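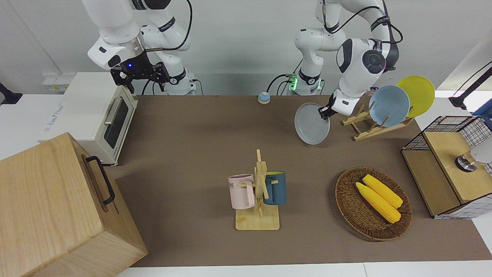

Tariq Lashari asked whether the dish rack could live somewhere nearer the sink, as he was tired of walking plates across the room like a waiter. Noted. The sink declined to move.

Present: Mingxuan Meng (chair), Daranee Luangrath (minutes), Tariq Lashari, Irfan Magsi. Apologies: Tahira Rizvi, who sent cake, which was accepted as a proxy vote.

1. Minutes of the last meeting
Agreed, once Irfan's remark about the teaspoons had been softened.

2. Mugs
The mug tree stays. Daranee reported that the pink mug and the teal one now have a peg each and that relations are cordial. Anything left on the table overnight goes on the tree, whoever swears they were coming back for it.

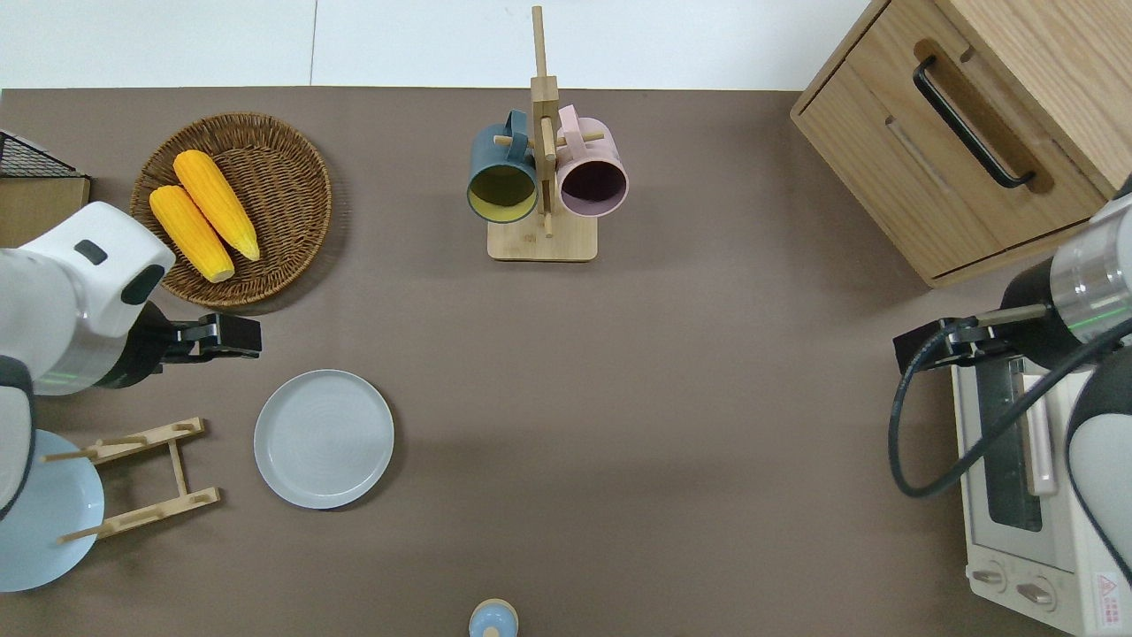

Irfan wanted a second tree for visitors. Mingxuan pointed out that we have had no visitors since December. Deferred.

3. Plates
Plates to go upright in the wooden rack and to stay there until wanted. Stacking them flat on the table "for now" is to stop. Tariq abstained, being the main offender. 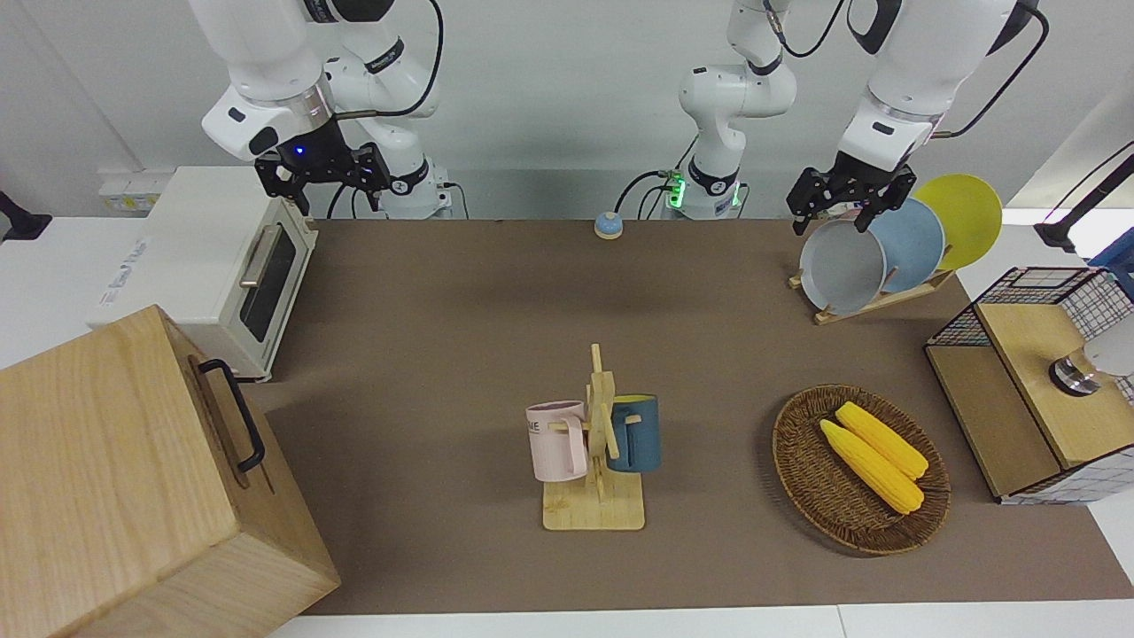

4. Toaster oven
Crumbs. Discussed for 20 minutes. Whoever uses the oven empties the tray. Irfan asked what happens if it was like that when he got there, and was told he empties the tray.

5. Corn
The basket with the corn in it keeps its place on the table. Tahira had asked by note whether it was for eating. Views differed, and the chair moved on.

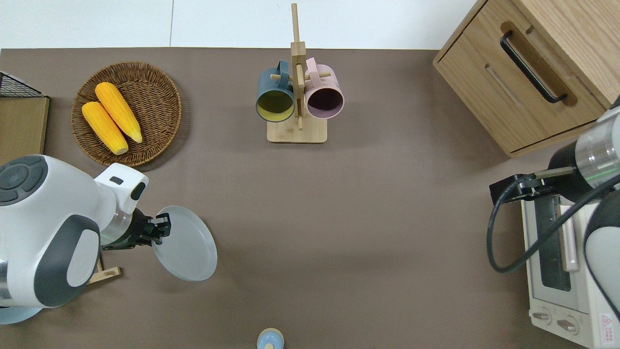 Page 2 of 2

6. Any other business
Tariq has still not returned the tea towels. He will look in his car.

Meeting closed when the cake ran out.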